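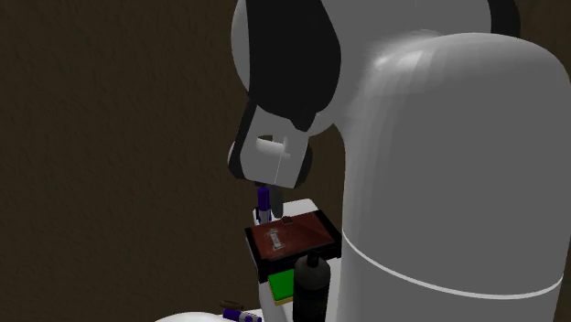 How Does a School Book Fair Make Money for Your School?

Hi, readers! Hala El Khatib here, and today I want to talk about one of my favorite weeks of the whole school year. Book fair week! I loved it when I was nine and I love it now that I'm a grown-up who writes about schools for a living (I still come home with too many erasers).

A kid named Onetti wrote to me in August and asked, "If I buy a book at the fair, does my school get the money or does the book company?" What a good question. The answer is both, and I'm going to show you how it works.

Where do the books come from?

Your school doesn't own all those books. A book fair company lends them. The company packs its books into big rolling metal cases, drives them over in a truck, and leaves them at your school for the week. Anything that doesn't get sold goes back in the cases and rides off to the next school.

When I was a student at Meredith School, the cases came in while we were at lunch and we all pressed our noses against the library window trying to see the covers. I'm sorry to say we left a lot of smudges.

So who gets my money?

Let's pretend your school's fair sells $3,000 worth of books, posters and pens. Everybody's dollars go into one big pile. At the end of the week, the school and the company split the pile.

The company has to pay for lots of things out of its part. It buys the books from publishers, and the publishers pay the writers and the artists. It pays the truck driver, too, and the people who pack the cases.

The school keeps a smaller part. Every company has its own rules for this, but let's say your school gets 30 percent. Percent just means "out of 100," so for every 100 dollars in the pile, the school keeps 30. Do that for the whole $3,000 and you get $900. That's a lot of books for the library shelves!

Cash or books?

Now the grown-ups have a choice to make. Some companies let the school take its share as real money, or take a bigger share in books. So the school might pick $900 in cash, or it might pick $1,000 worth of new books from the company's catalog.

Which one would you choose? Cash can buy anything, like beanbag chairs or a new rug for story time. But the books are worth a little more. I've changed my mind on this one so many times. Right now I'm on the side of the beanbags, but ask me again next week.

What if I don't have any money to spend?

Lots of kids don't bring money to the fair, and that's okay. You can still go in and look around. Many schools have a sharing jar by the register where people drop in their change, and that money helps buy books for kids who'd like one. If you want to know whether your school has something like that, ask your teacher or your librarian quietly. They like being asked.

You can also write a wish list. Put down the title and the price, then see if your public library has the book. I found the whole Plullasis series that way - all those dragons, and I didn't spend a penny.

What about tax?

Oh boy, this one gets a lot of kids at the register. In many places you pay a little extra on top of the price, called sales tax. So a book with a $5 sticker might cost more than $5. If you're bringing money from home, ask for a little extra in case. I once had to put back a pencil shaped like a carrot and I still think about that pencil.

Can kids help?

Yes! At Skustoswood School, the fifth graders make the signs and help the little kids read the price stickers. They also straighten the shelves at the end of the day, and that takes longer than you'd think, especially down where the sticker books are. Ask your librarian if there's a job for you. Drawing a poster for the hallway is a great one to start with.

Words to know

Catalog: a list of things you can order.
Percent: how many out of 100.
Publisher: a company that turns a writer's story into a printed book.
Sales tax: extra money you pay when you buy something, which goes to the government.

Have another question about how your school pays for things? Get a grown-up to help you send it to me. Next time I'm answering one about where the money for field trip buses comes from.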